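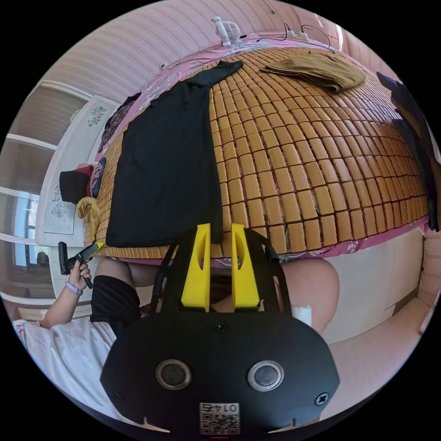
Bedroom session, garment on the mat, gripper in hand.

Budgeting for hand-held grippers, second round

The first equipment plan I wrote for this work had one line in it: grippers, quantity, price. It was wrong within a month. What follows is the version I am using now, for anyone pricing a similar setup for household tasks such as folding and sorting clothes.

Start with the gripper itself. The quote from Drestilent came to $307 per unit, body and fingers included, cables excluded. Karagiannis was cheaper per unit but sells the fingers only as part of a complete assembly, so a cracked finger means a new assembly. I went with Drestilent. Fingers are the part that wears, and I want to buy them separately.

Cables come next. I had put them under "misc." and moved them out after the first reorder. A connector that sticks out of the housing gets knocked against bed frames, door handles and knees. Budget one spare cable for each gripper and order both at the same time, as the lead time on cables was longer than on the grippers.

Labels are cheap and worth doing properly. Every housing gets a QR sticker, and the code goes into the same spreadsheet as the purchase date and the repair log. Rok Stojanovska set ours up so that a repair charge lands against a unit and not against a general pot. That is how I found out that 2 units were eating most of the repair money.

Then operator time, the largest line by far. My first estimate assumed 20 usable recordings per session. That held for shirts on a table. It did not hold for long garments on a bed, where the operator has to shift position and lay the thing out again between takes. I now plan bed work as a separate rate.

Storage: Gasell bills by the block of 1,000 recordings. Round up and forget it.

I left two items out of this round. One is a second set of softer fingers for thin fabric, which Clotilde Caron wants and I have not priced. The other is a proper carrying case. The Mirkwood case fits the housing but only with the fingers taken off – four minutes of screwdriver work at each end of a visit. I have asked them for a deeper foam insert and will add the price to the sheet when it arrives, probably in June.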